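Pasura Wall Panel System
Interior lining boards with concealed clip fixing

Overview

Pasura is a dry-fixed lining system for interior walls in offices, workshops, teaching rooms and light commercial spaces. Boards hang on aluminum rails by means of clips set into the back face. No fasteners show on the finished wall. Single boards can be lifted off and rehung without disturbing the boards on either side, provided the head clearance given under Installation is kept.

The system is made by Aebischer and supplied through the Flindov trade counter. It replaces the older Sullura range. Sullura clips do not engage the Pasura rail, and the two should not be mixed on one wall. Sullura rails already in place can stay as packers behind new Pasura rails if they are sound and straight.

Board construction

Each board has a wood fiber core with a decorative face and a balancing layer on the back. The balancing layer matters in rooms where the heat runs all winter. A board with a damaged back will bow toward the dry side, usually within one heating season, and no amount of extra clips will pull it flat.

Board height: 2256 mm
Board width: 580 mm or 1160 mm
Board thickness: 13 mm
Rail depth: 22 mm
Total build-out from substrate: 35 mm, excluding packers
Edges: square, sealed at the factory
Weight: see the label on each pack

Boards cut on site must have the cut edge sealed before hanging. Use the sealer supplied with the trim kit or any clear water-based lacquer. Two thin coats hold better than one thick one, and the first should be dry to the touch before the second goes on.

Faces

Wood-grain faces are printed in a vertical repeat. The repeat is not matched across the joint between boards. Buyers who need a matched run should order by the wall, with a drawing, and allow for the longer lead time. Boards from different production runs may vary slightly in tone. The run number is stamped on the back near the top clip. Sort the packs by run number before starting and keep each run to its own wall.

Plain faces come in white, light gray and stone. These have a finer texture than the wood-grain faces and show scuffs more readily at chair height. A chair rail or a darker lower board is worth considering in meeting rooms.

Joints

Three joint types are available.

Closed joint. Boards butt together with a 1 mm gap. Suitable for short walls in rooms with steady humidity.

Shadow joint. A black spline sits between boards and leaves a 4 mm dark line. This is the standard joint and the most forgiving one for movement. The spline is supplied in rolls and is pressed into place by hand after the boards are hung. Check each joint with a plumb line before pressing the spline home, as a small lean is far easier to see in a dark joint than in a closed one.

Trim joint. An aluminum T-section covers the gap. Used where boards of two different faces meet, and at door openings. 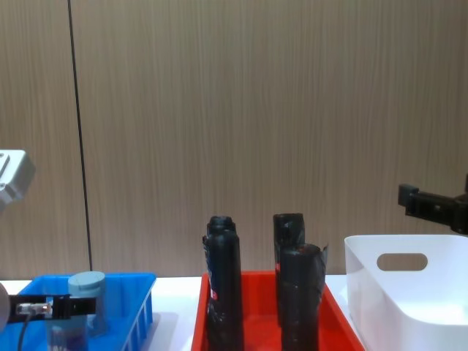

Cable routes

The rail depth leaves a space behind the boards for low-voltage cable. Rails run horizontally, so vertical drops need the notched rail (order code suffix N), which has openings at 80 mm centers. Cables must not be pinched between rail and board. Power cable has to be run in conduit and in line with local code, and the available depth may not be enough for the conduit size required. Confirm this with the electrician before the rails go up.

Boxes for outlets and switches fix to the substrate, not to the board. Cut the opening 3 mm larger than the box on all sides. Openings closer than 58 mm to a board edge weaken the corner and are not covered by the warranty.

Installation

Store boards flat in the room where they will be used for at least two days before hanging. Leave the wrapping open at both ends. New plaster and screed must be fully dry.

Set the bottom rail first, using a laser level. Work upward from it with the spacing strip supplied. The top rail is fixed last and needs 12 mm of free space between the top of the board and the ceiling or cornice so that boards can be lifted clear of the clips.

Rails fix to studs or solid masonry. On drywall without accessible studs, fix a plywood layer first. Adhesive alone is not an accepted fixing for the rail.

Start hanging at the most visible corner and work away from it. The last board on a wall is normally cut to width. If that board would come out narrower than 150 mm, trim the first board as well and share the difference between the two.

Where a fixed bench or counter meets the wall, two details are possible. The board can run down behind the bench to the floor, or it can stop on a short rail above the bench top with a clear silicone bead. The first is preferred. With the second, the board cannot be lifted off until the bead has been cut.

Care

Dust with a dry cloth. Remove marks with a damp cloth and mild soap, working along the grain. Do not use abrasive pads, solvent cleaners or steam. Dry-erase marker should be wiped off the same day. Tape residue can be softened with warm soapy water.

Limits of use

Pasura is for interior use only. It is not suitable for shower rooms, commercial kitchens or walls below grade that have not been waterproofed. It does not add to the fire rating of the wall behind it. It carries no load: shelves, screens and brackets must fix through the board into the substrate, with a sleeve to take up the cavity.

Ordering

Boards are sold in packs of two. Rails, clips, spline and trim are ordered separately. Cut samples of all faces are held at the trade counter. For walls longer than a single rail, state whether joined rails are acceptable or whether a continuous rail is needed.

The price list is revised each November. Quotes issued before the revision stay valid for their stated period.

Technical questions, including drawings for matched runs: Konrad Berchtold, Flindov trade counter.

Related items

Pasura notched rail, suffix N
Pasura trim kit with edge sealer
Black joint spline, roll
Outside corner profile, aluminum
Replacement clips, bag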